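Subject: Re: [larik-club] Order of the steps in the assembly task
Date: July 24, 2025

Hello all,

Thank you for the question. I answer it under the quoted part, so that also the new members of the Larik list can follow.

> In May we agreed that the Arkwood team does the memory first and
> the processor second. Now the task sheet has it the other way
> around. Which one is valid for the student round? And do both
> parts start in the fixture, or is one of them handed over by a
> person?

The task sheet is valid: processor first, then memory. Both parts start in the printed fixture, the processor in the square pocket and the memory module in the long slot near it. The socket on the motherboard must be open, with the lever up, when the run starts. 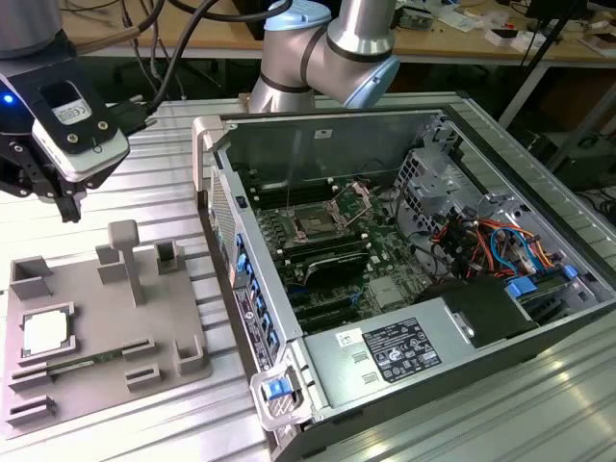 Page last modified: 2 days ago by list-admin

I know that some of you have already written the program for the old order. I am sorry for the extra work. With the memory in place first, the gripper has less space when it comes down to the socket, and in our tests at Nasution the path planning became slow. If your program is divided into separate functions, you only need to exchange two calls and check the waiting position between them.

Please check also these points before you send your files:

- The tower lies on its side and the side panel is off. Do not plan any motion for the panel.
- The wires near the drive cage are not in your model. Keep a distance of 70 mm from them.
- Each team has 4 attempts. A restart counts as an attempt.
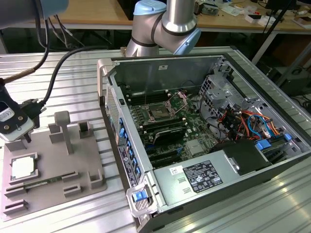 About the fixture: the version in the shared folder is the correct one, and the teams from Trodosa can print it at our lab if they have no printer. Please do not move the posts in your own copy, even if it makes the grasp easier for you. We measure the pocket positions one time and use the same values for all teams.

One question is still open for me — should the closing of the lever give points, or only the placing of the processor? I would prefer to give points for both, but then the sheet needs one more line. Please write your opinion to the list and not to me alone.

Best regards,
the Larik task group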